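Home | Notebook | Rigs | Data | People | Log out

Puma bench notebook – can and tray task
27 March 2019, Marthinus Le Roux 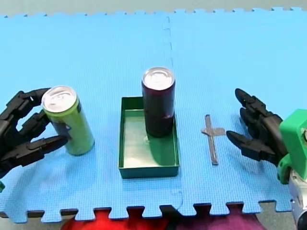 Target for this block is 300 episodes before we retrain. Zinhle Nel is on the leader gloves, I am on start/stop and labels. Recording starts with both hands open and ends when the operator calls it.

Changes since the last block:
– Cross stays marked on the mat. Do not move it between operators. Object positions get jittered, the cross does not.
– Episode cap is now 60 seconds. Anything longer gets tagged "slow" and kept.
– Drops and regrasps are kept too, tagged "recover". Last time Precious deleted hers and the policy froze after every slip.

Left thumb reads four degrees off at rest. Rezeroed twice, came back both times. Suspect the encoder cable at the knuckle, not the glove. Busisiwe Hlongwane has the spare.

Reflection off the tray floor is still confusing the segmenter. It puts a second can under the dark one in over 50 frames of the pilot set. Trying a lower exposure first. If that fails, sand the tray matte.

Open: do we mirror episodes left to right? Chantelle says no, the hands are not calibrated the same. Leaving it out for now.

Related entries
Puma – glove calibration, right hand
Potgieter – drawer task, label scheme
Hinon – exposure tests
Notes from November retrain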